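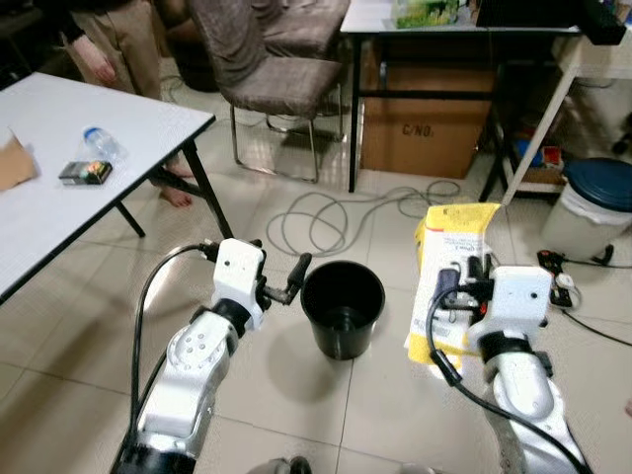
The two-arm test platform during a floor-level trial, with one gripper holding a yellow and white paper bag and the other beside a black bucket.

Grevik and Hayat Release Results of Joint Study on Two-Arm Handling of Soft Packaging

2020-03-21 - Grevik, a developer of control software for service robots, and the Hayat laboratory for applied manipulation today released the results of a joint study on how two-arm robots handle paper bags and other packaging that changes shape when gripped. The study tested a training method named Pamari, in which both arms are controlled by a single learned model that also predicts how far a gripper may close before the package begins to fold.

In the final test series, the robot completed 49 of 60 trials in a furnished room that had not been used for training. A trial was counted as complete when the bag had been lifted from the floor, moved over a bucket and released into it without a second attempt at any step. The same hardware, running two separate models with one for each arm, was tested under the same conditions and completed fewer trials. The full comparison is given in the technical report.

Method

Most learned controllers for two-arm robots treat the arms as independent or assign one arm to lead and the other to follow. Both approaches work well with rigid objects. With a paper bag, the shape of the object depends on the grip, and a plan made before contact may no longer apply once the fingers have closed.

Pamari updates its plan after contact. The model receives the view from a camera at the head of the robot together with the joint positions of both arms and the opening width of both grippers. It then produces short motion segments for the two arms at once. After each segment the view is read again and the remaining motion is recomputed. No force sensor is used at the wrist, and no markers are placed on the objects or on the floor.

A second output of the model, called the closure limit, estimates how narrow the gripper opening can become before the walls of the package give way. The estimate is made once before contact and again after the first segment in which the fingers touch the package. In development, the second estimate proved to be the more useful of the two. Early versions without it tended to close too far on bags that were only partly filled, and the bags then tilted out of the fingers during the lift.

The model was trained on 1000 demonstrations recorded by operators who guided the arms by remote control. Demonstrations in which the operator dropped an object or had to start over were kept in the set and labeled as such. Removing them made the model slower to correct a poor grasp, so they were restored for the final version.

Test conditions

All trials began with the bag and the bucket on the floor. Floor-level work was selected for the study as it brings both arms close to the limit of their reach and leaves little room for either arm to pass the other. The starting positions of the bag and bucket were changed between trials according to a list drawn up before the series began.

The test room was left furnished. Tables, chairs, shelving and loose cables remained in view of the camera, and people were allowed to stand or walk in the room while a trial was in progress. Lighting was ordinary ceiling light with no added lamps. The study team did not adjust the model between trials, and the series was run to the end without leaving out any result.

Each arm carried a two-finger gripper of the same type. The model was free to choose which arm would lift the bag. It was also free to use the second arm to steady the bucket or to keep it clear of the path of the first arm. Steadying was the more common choice when the bucket stood between the arms and close to the base.

Observed failures

Of the 11 trials that were not completed, most ended at the grasp. The usual cause was contact too near the top fold of the bag, where the paper is thin and bends away from the fingers. Grasps on the lower part of the bag, where the contents support the walls, were more reliable, and the model came to prefer them over the course of training with no instruction to do so.

The remaining failures took place at release. In these trials the gripper opened while part of the bag was still resting on the rim of the bucket, and the bag fell outside. Grevik attributes this to the camera position. When the arm is extended over the bucket, the gripper hides much of the rim from view, and the model must rely on what it saw in earlier segments. A version with a longer memory of past views is in preparation.

No collision between the two arms was recorded in the final series.

Limits of the study

The results apply to one robot, one room and a small range of package sizes. Bags with handles were not tested, nor were bags that had already been torn or crushed. Cycle time was not a goal of the work - the arms were run at reduced speed throughout - and the figures should not be read as a measure of throughput. The study also does not address how the robot would locate a bag that is fully hidden behind another object at the start of a trial.

Availability

The technical report, the trial list and the labeled demonstrations will be made available to research groups on request. The software needed to replay the demonstrations is included with the data. Grevik will add the closure limit as a test feature in Drendum, its control package for two-arm systems, beginning in August. Existing Drendum users will be able to turn the feature on without changes to their hardware, provided that the gripper reports its opening width.

A follow-up study by Grevik and Hayat will repeat the series with the bucket replaced by open cartons and with the bags placed on low shelves as well as on the floor.

About Grevik

Grevik develops control software for service robots with one or two arms. Its products are used in laboratories and in light handling work.

About Hayat

Hayat is an applied research laboratory working on grasping, contact modeling and learning from demonstration.

Requests for the technical report and the data should be sent to the Grevik press office with the subject line "Pamari report".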